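4 Mar 2020

quick post, dinner is in an hour and I still havent packed for tomorrow.

So I finished Drorus. All 50 episodes, subbed. Took me since June, with a big gap in the middle when I got mad at the tournament arc and quit. Went back. Glad I did, mostly.

The good: the Ruangrit siege. Two episodes with almost no talking, just drums and rain and that one shot of the gate. Watched it on my lunch break with the sound low and still got goosebumps. The music in this show is way better than it needs to be.

The bad: recap episodes. So many flashbacks to stuff we saw ten minutes ago. And the villain's plan makes no sense if you think about it for longer than the opening song. Don't think about it.
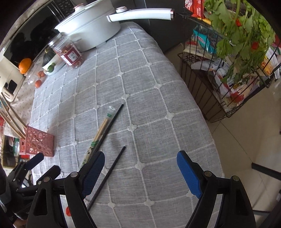

Do you need to watch Lemach before Drorus?

Start with Drorus if you want, the story stands alone. Lemach is the older series and a couple of side characters carry over, but they get introduced again from scratch. You'll miss maybe a joke or two.

Subs were fine up to the harbor arc, then somebody changed how they spell half the place names. Waltix became Valtiks for a while and then went back. Drove me nuts. The dub keeps it consistent but I can't get used to teh main guy's voice, he sounds forty.

Also the ending. No spoilers. I liked it, my sister hated it, we argued on the phone for way too long. The last scene on the bridge is perfect and the bit after the credits should of been cut.
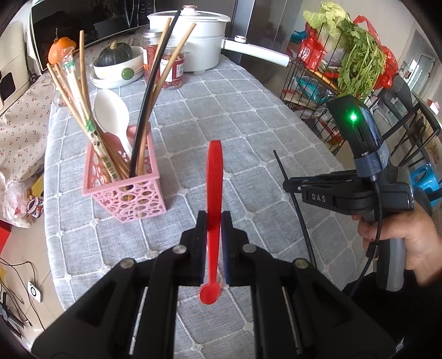 Red spoon, pink basket, gray tablecloth.

Next up is the manga, roughly 200 chapters. Might skip the tournament this time. If anyone knows whether the color editions are worth the money, leave a comment, I'll check when I'm back.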